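Patio Table, Round, Glass Top – Huvbridge

Outdoor Furniture > Tables > Round
Item no. 905
In stock. Ships from the Geraghty warehouse
Page updated 2026-07-02

Round glass patio table for deck or patio. Textured top, thin dark metal rim all the way around. Good for lunch, good for laptops, good for leaving magazines on until somebody needs to eat. Our best selling table three summers running and we have not changed much. New feet this year, same top.

Glass is rippled clear, so you still get the deck boards and the sun coming through underneath. Doesn't look heavy on a small patio. Hides fingerprints a lot better than flat glass – that's the main thing people write in about.

Room for a mouse, some paper and a snack if you work outside.
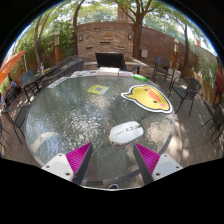
What you get

Glass top, rimmed
Base, in sections
Bag of bolts, plus 4 spare feet
Hex key (use your own if you have a decent one, ours is basic)
Fold-out instructions, pictures only

Chairs not included. Umbrella not included. Mouse pads, books etc obviously not included, we do get asked.

Working on it

More people are buying this one as an outdoor desk so a few notes.

Optical mice don't love textured clear glass. Some track, plenty skip. Use a pad. Any pad. A shaped one is fine, the yellow duck ones are fine, just make sure theres enough flat area in the middle for your hand to move. Rubber backed pads grip the pebbled surface pretty well, fabric backed ones slide.

Writing directly on a single sheet of paper – not great, you'll feel the ripples through it. Put a magazine or a booklet under. Laptops sit steady.

Pens can roll. The rim is thin and it's there to protect the glass edge, it won't stop a marker.

Glare: the texture breaks it up some but under trees you will see leaves reflected in the top at certain times of day. Move your chair around the table until it stops. Round table, so that's easy.

Chairs

Takes pretty much any patio chair. Slatted armchairs, wicker armchairs, mesh chairs, mix them if you want, black and dark brown both go with the rim. Check arm height before you buy if you want the arms to tuck under. Measure from the ground to the top of the arm, compare with the underside clearance on the spec sheet.

Big wicker armchairs take up more of the edge than you'd think. If you have two of those, leave the others light.

A lot of customers add a second smaller round one off to the side for bottles and glasses. Keeps drinks away from the paperwork. We sell the small one as the Giltix side table, glass top again, dark frame, sold seperately.

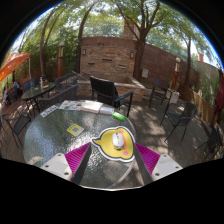 If you're putting both out, leave enough of a walkway between them that someone can push a chair back without hitting the other table. Set the small one first, near the umbrella if you have one, then the big one. Much easier than the other way around, the big top is a two person lift once it's on.

Assembly

Two people. Over 400 reviews and most of the bad ones are somebody doing it solo.

Base first, bolts finger tight only. Stand it up on level ground. Lower the glass on, check it's sitting even all the way around, then tighten everything. Don't tighten before the glass is on or the base can pull crooked and you'll be starting over.

On deck boards, try to get the feet on boards and not in the gaps. Spare feet screw in and out by hand.

Cleaning

Warm water, dish soap, soft brush. Not a cloth – cloth snags dust down in the texture and just pushes it around. Rinse with the hose. Pollen season you'll be doing this weekly, sorry.

No scouring pads. No pressure washer on the rim.
Sticky stuff (sap, sunscreen, label glue) comes off with Purkura glass soap, let it sit first.

Winter

Bring the top inside by December if you get hard freezes. Store on edge with a blanket under it, never flat on concrete. Base can stay out under a cover.

Warranty

5 years on the base, 1 year on the glass. Chips from dropped things not covered. Scratches not covered. Arrived broken – send us a photo of the box and the top the same day and we ship a new one, no need to send the old one back.

Replacement tops and rims are listed under Parts. Have your item number handy, the older rim is a different size adn won't fit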